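Momach Cinema, Brunthorpe — Pre-Opening Walkthrough, Screen 5
Completed by Sewwandi Karunaratne, 4:30 p.m., June

Exit doors and signs: OK. All lit, and both doors swing out nicely now that the hinge has been oiled (thank you, Erhan!).

Aisle lights: NEEDS WORK. Row G on the left flickers on and off. With 348 seats and a family matinee coming up, I'd love to see that fixed before the little ones come through in the dark.

Seats: OK, mostly. Seat 114 still rocks a bit. I've taped it off and told the box office not to sell it.

Projection booth: OK. Extinguisher tag is current, vents clear, and the Safavi lamp cover is latched.

Concession stand: OK. Popcorn kettle cord replaced, floor mats flat.

Lobby and lost property: OK. Shelf tidied and walkway clear, so there's nothing to trip over on the way to the restrooms.
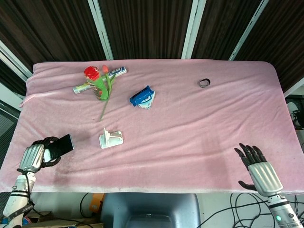 Phone and pink fleece blanket.

Sound level: OK. Ran the Movia trailer reel for 13 minutes and it was loud but comfortable, even in the front row.

Follow-up: Erhan Akbulut to look at the Row G lights and call me when they're done — any time before the evening show is fine.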